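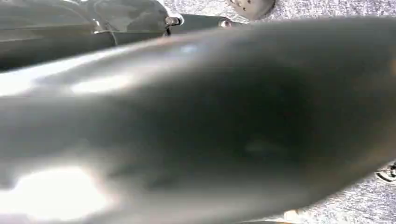
Floor Tips for Running Hand Trials

Trotham Workshop Notes, 23 October 2020

We have now put the Willar hand through 900 attempts at picking small things up off the floor and off a counter, in order to find out how much of its view a hand can lose to its own fingers before it stops being any good. The full method is in the project write-up, which has footnotes. These are the tips that didn't fit in it, mostly of the sort you learn on your knees.

Let the fingers get in the way

A wrist camera spends much of its life looking at fingers. The temptation is to crop them out, or to mount the camera on a stalk so it can admire the room. We tried the stalk. It gave a lovely view of everything except the thing being picked up, and caught on a cable. Put the camera back where it was and let the model see its own knuckles. In our 200 paired attempts, the cropped version did worse on small objects and no better on large ones, and it took a fortnight of somebody's October to establish this.

Glare is worth more of your worry. A smooth finger shell under ceiling lights will throw a white patch that the software may take a keen interest in. Fix the exposure by hand before the first attempt and write the setting on a bit of masking tape stuck to the laptop. Automatic exposure will brighten and darken the floor every time a finger moves, and you will spend an afternoon blaming the gearbox.

Scatter, don't arrange

People asked to put objects down at random put them in a tidy arc facing themselves. Use a list of positions drawn up beforehand, read it out, and put things where it says, including the silly places. If the list says the object goes half under something, it goes half under something.

Keep the list away from whoever is scoring. I kept it in my back pocket and scored from memory for the first 60 attempts, all of which had to be done again.

Use a counter with something on it

A bare counter is restful, and results from it are flattering. Matching covers in a row are a much better test, as the hand has to pick out the one you asked for when its neighbours look almost exactly the same. Glossy magazines do nicely. Don't square them up between attempts unless your method says to. If it does, have the same person square them every time, because there are apparently as many ideas of straight as there are people in the building.

Let people go on working nearby, too, outside the reach of the arm. We sent everyone out for the early sessions and got a very capable hand that went to pieces when an elbow came into view. Colleagues with their arms on the counter are now part of the procedure. Get their permission for the recordings first, and put the stop button where you can hit it without looking. 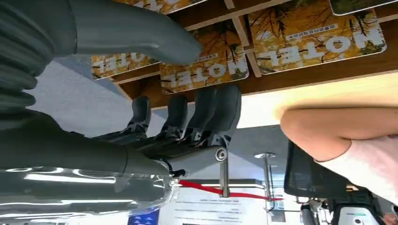 Ya-wen Poon disagrees with a fair bit of this. Her view is that you should begin with the quiet room, get a clean baseline, and add clutter one item at a time, or you will never know which magazine did the damage. She adds that "a hard test you can't explain is only a bad day with a spreadsheet".

She has a point, and the current plan is a compromise: one quiet session at the start, one at the end, and the usual muddle in between. If the two quiet sessions don't match, something has worked loose in the middle and the muddle has to be thrown away. It has happened once. We found a joint screw that had backed out by less than a full turn, and we now check the joint screws before the kettle goes on.

Mark the floor

Tape down the working area before anything moves. Bright yellow tape shows up well on grey carpet, both to people and to cameras, and an L at the corner tells you more than a long straight run. Press the ends down hard with the back of a spoon. A lifted end collects fluff, then feet.

Replace tape in full or leave it alone. Patching gives you a new strip beside an old pale one, and the model, which has little else to do, will learn the difference.
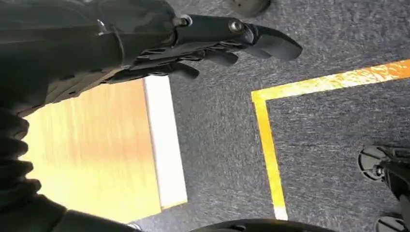
Anything on castors should be locked and then given a shove to see whether locked means locked. Our Korkell base has brakes that click convincingly and hold nothing, and for a while we were carefully measuring the slope of the building. Put a short pencil line on the tape where each wheel ought to sit and look at it after every tenth attempt.

Boards laid on carpet creep as well. If a board is part of the task, check its position against the tape at the same time as the wheels, and nudge it back only between attempts. Nudging during one counts as helping.

Write down the failures properly

"Missed" is no use to anyone a week later. We settled on short entries such as "closed early", "pushed it away" and "got it, dropped it", with a spare column for remarks. The spare column at the Kong site is mostly complaints about the chairs, but it was also where someone noted that the drops came in runs after lunch. The lighting timer changed over at one. I have asked for it to be switched off, and have been given a form.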